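About Wallel Kitchens and Joinery

Wallel is a joinery and kitchen renovation business based in Dilano. We design, build and fit kitchens, laundries and built-in storage for houses and small apartment blocks. Most of our work is in homes more than 40 years old, where the walls are out of square and the plumbing has been moved at least once.

The business was started by Ronaldo Dagdag and Marilou Castillo in a rented shed behind the Ulloa rail yards. Ronaldo had finished his apprenticeship as a cabinetmaker and Marilou was drawing plans for a builder across town. For the first two years they only made replacement doors and drawer fronts. A customer in Ulloa asked for a whole kitchen, then her neighbour did, and by the following June the door orders had become a sideline. We still make doors to order if you need to match an existing set.

There are now 11 of us. We have completed some 700 kitchens, the bulk of them within an hour's drive of the workshop.

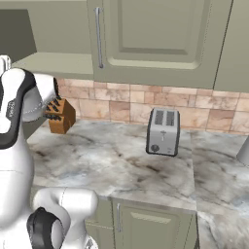
How a job runs

Precious Mercado handles first enquiries and site visits. She will ask how many people cook, which hand they use, what you keep in the pantry and what annoys you about the current layout. Bring a rough sketch if you have one. The first visit is free inside the Dilano and Ulloa council areas.

After the visit you get a drawing and a written quote. The quote lists cabinets, benchtops, splashback, tapware and trades on separate lines, so you can take something out or supply it yourself. Plenty of our customers buy their own sink and cooktop. We need the model numbers before we cut anything, and we prefer to have the sink itself in the workshop.

Once you sign off, cabinets take four to six weeks. Stone is templated after the base cabinets are in, and you should allow another two weeks for that. We set up a temporary bench with a tub and a power point if there is room in the garage or laundry. 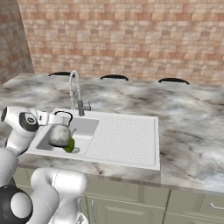
Anderson Cavalcanti runs installation. His crew starts at 7 am and is normally off site by 3.30 pm. He will give you his mobile number at the start of the job, and questions about access, parking or pets should go to him directly.

Benches and heights

Our standard bench height is 900 mm from the finished floor. We build higher or lower on request at no extra charge, provided we know before the drawings are approved. For customers who use a wheelchair or prefer to sit while preparing food, we leave open knee space under one section and can fit the sink to suit.

Materials

Cabinet boxes are moisture-resistant board with a hard-wearing white or grey lining. Doors can be painted, veneered or solid timber. We buy our hinges and drawer runners from Gravico and keep spares on the shelf, including for ranges they no longer sell. Solid timber doors will move a little with the seasons. If one starts to catch, ring us and we will come out and adjust it.

Offcuts go to the woodwork room at Ulloa High. Old cabinets in decent colour and condition are offered on our noticeboard for pick-up, first in. 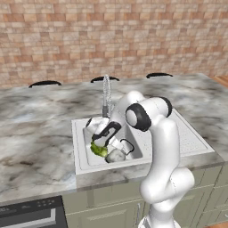 Apprentices

We take on one apprentice most years. Mark Anthony Dalisay came to us that way and is now workshop foreman, in charge of cutting, edging and assembly. Applications open in October. You will need your own steel-capped boots and a way of getting to the workshop by 6.45 am.

Guarantee

Cabinets and fitting are covered for 15 years. Appliances, taps and stone carry their makers' own warranties, and we pass on the paperwork at handover.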